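Who Still Plays the Buzz Wire? Stall Games and the Village Fete

Year 2 Project Report, Leisure and Local Events

1. Introduction

My original proposal was a study of how village fetes balance tradition and income. My tutor wrote "narrower" in the margin, twice, so this report is about stall games, and mostly about one of them: the wire loop game, also sold as the buzz wire or steady hand game. The player moves a loop along a bent wire without letting the two touch. If they touch, something buzzes and the player says the wire is wonky.

I chose it because I have lost money on it at every fete I have been to since I was small, and it seemed fair to get a module out of that.

2. Where the work was done

I visited two fetes, one at Otden and one at Goltetti. Otden is the bigger. It has a car park with signs, a dog show with classes I would call generous (Waggiest Tail, Best Rescue, Dog Most Like Its Owner) and a tea tent that runs out of scones by two o'clock. Goltetti has a field and a gate.

At each I stood near the games with a clipboard and noted who played, how long they stayed and whether they came back. People are surprisingly willing to talk to someone with a clipboard. They are also willing to ask that person where the toilets are, and my notes from Otden contain several gaps for this reason.

I recorded 149 goes on the wire game across the two fetes. I also handed out a short questionnaire and got 66 back, of which one was filled in entirely by a toddler and has been left out of the percentages.

3. How the game works

The circuit is the one from Year 7 science. A battery, a buzzer and a length of bare wire are joined so that the only gap is between the wire and the loop. Touching them together closes the gap. Everything else is woodwork and nerve.

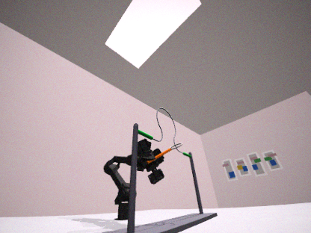 The shape of the wire matters more than its length. Stallholders told me that a long gentle curve looks easy from the queue and is harder than it looks, as the player has time to think. Tight bends frighten people off before they have paid. The Otden stall had one sharp kink close to the finish, and the stallholder admitted with some pride that most of the day's takings came from it.

Loop size is the other setting. A big loop is for children and a small one is for adults who have said out loud that it can't be that hard. Goltetti kept both on a hook and chose for you.

4. Findings

4.1 Who plays

Children were the largest group at both fetes, with fathers close behind. The usual pattern was that the child had a go, buzzed and wandered off, and the father then stayed for three more. Teenagers watched from a distance and played only if somebody else in the group had failed first.

4.2 Why they stop

I expected cost to be the main reason. On the questionnaire it came third, after "my turn was over" and "embarrassed". The buzzer is loud, and everyone turns round. One reply said only "my mother-in-law was there", which I have coded under embarrassed.
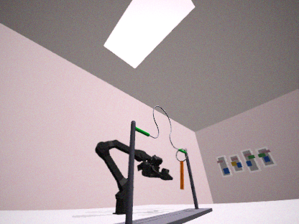
Figure 2. Wire loop apparatus with a robot arm standing behind it.

4.3 What the stalls earn

Otden keeps proper accounts and let me see them. The games field as a whole took £1504, and the wire game beat the coconut shy, the hoopla and a stall called Nimura's Lucky Ducks, where the ducks are hooked out of a paddling pool. It lost to the tombola, as does everything. Goltetti keeps its money in an ice cream tub and described the result as "up on last year".

4.4 Prizes

Seven players out of the whole count finished the wire cleanly. At Otden they could choose a soft toy or a bottle of something from the Gazi garden centre, which sponsors the games and whose banner was tied across the back of every stall, including the first aid tent. At Goltetti the winner got a round of applause and a second go. Goltetti players stayed longer, though I would not like to build a theory on one field.

5. Problems with the study

It rained at Goltetti for an hour after lunch, and I counted nobody during it because I was in the tea tent. My presence may also have put people off: two players told me I was making them shake. Finally, I had a go myself at both fetes. These goes are not in the figures, and I would prefer not to discuss them.

6. What I would do next

I would like to go back next April to a spring fair, before people have had a summer of practice, and to compare a stall with a buzzer against one with only a light. I suspect that takings would go up and shouting would go down. The Otden stallholder thinks the shouting is the point and has declined to lend me the buzzer.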